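04/02/2024

I have spent most of January's evenings on club scarves, which will surprise anyone who knows how little football I watch. It started with a box from my aunt's loft. She had followed Steritz Rovers in the lower leagues for years, home and away, and kept every scarf she bought. When she moved to a flat there was no room for them, and I said I would take the lot before asking how many there were.

Most are the ordinary sort, acrylic, with the club name down the length and a fringe at each end. The older ones are wool and have bars of colour with no words at all. I like those best. They were knitted at home or bought from a stall, and you can tell which from the back, where the home-knitted ones have the ends of yarn woven in by hand.

The one I wanted to write about is green and cream with a thin black line. Rovers have never played in green. I went through the club histories I could borrow, and for a while I thought it belonged to another club altogether, perhaps one they had met in a cup tie. My aunt was no help. She said she remembered wearing it and being cold.

I asked on a collectors' forum and got two answers in the first week. One person thought it was a works team scarf. The other said it was from the season when Rovers had a shirt deal with Akpalu, a paint firm on the ring road, and the club brought out a scarf in the firm's colours as well as its own. That sounded unlikely to me. Shirt deals at that level were small, and I couldn't see who would want to stand on a terrace dressed as a tin of paint. 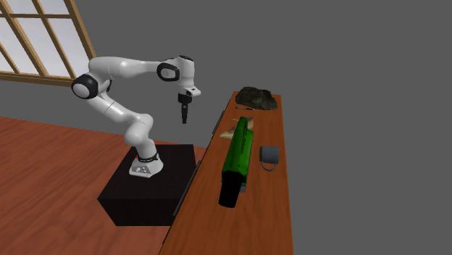 The forum answer was right, or near enough. I found it in a bound set of match programmes at the county library, which has the whole run apart from a few seasons lost in a flood. In the programme for a home game against Nikirier Town there is a half-page notice saying that Akpalu scarves would be on sale at the turnstiles and that 600 had been made. A later programme still has them on offer at a lower price, so I assume they didn't sell well. The gate for the Nikirier match is given as 900, which may explain it.

What I can't work out is the black line. The notice says green and cream and nothing else. The programme is printed in one colour and there is no picture of the scarf. Either the notice left it out or there were two versions, and I would like to know which before I write it on the label.

I have been slow with the labels in general. My system is a luggage tag tied to the fringe with the club, the season if I know it, the material and where it came from. For my aunt's scarves the last part is always the same, but I write it anyway. I did try a spreadsheet and gave up on it, as I was forever going back upstairs to check which scarf a row meant.

Storage has been more of a problem. Wool attracts moths, and the loft had not been kind to three or four of the older ones. I put each wool scarf in a freezer bag, froze it for 2 weeks, let it come back to room temperature in the bag and then brushed it outdoors. They are now folded in cotton pillowcases. The acrylic ones have gone in a drawer with no special treatment, apart from a wash for the one that smelled of pipe smoke.

People have asked what they are worth. Not much, for the most part. A common scarf from a small club goes for the price of a sandwich. Scarves from cup finals do better, and so does anything from a club that has since folded, such as Atitz Athletic. The ground there held 4000 and is now a garden centre. My aunt has one of theirs, swapped with a supporter after an away game, and it is the only one she has asked me not to sell. I wasn't planning to sell any of them.

I'm going back to the library when the next set of programmes comes out of repair — they are having the spines redone. I want to look at the season after the Akpalu deal, to see whether the leftover stock was ever mentioned again. If you have a green and cream Rovers scarf at home, please leave a comment and say whether it has the black line. The care label would be useful too. Mine was cut off long ago.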